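The Rack Stays Out

Monday, September 25, 2023
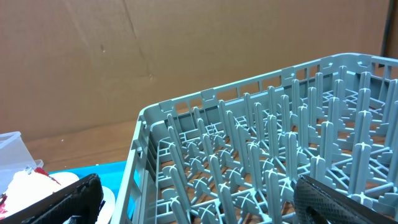
A dish rack with nothing in it. Savor the moment.

After a summer of letters on the subject, the Didby household newsletter is ready to take a position on dish racks. We are for them. Readers who wrote in July to say that a folded towel does the same job are welcome to their folded towels, and to the puddle.

The plastic kind with tall pegs is still the one to get. Plates stand up straight in it and the water goes out through the floor, so put a tray under it if your counter is wood. Bowls are another matter. Every bowl sold in the last 34 years seems to have been designed to lean on its neighbor and hold a spoonful of gray water – our test set, from Furtado, held more than 47 milliliters between them.

As for cleaning the rack itself, yes, you have to. Soak it in the sink with white vinegar and go at the pegs with an old toothbrush. The crossings in the floor are where the slime lives. Twice a year is respectable.

The Fendetti store on Puvis Street has racks on the back shelf, next to the folded towels. Next month: the drawer with the batteries in it.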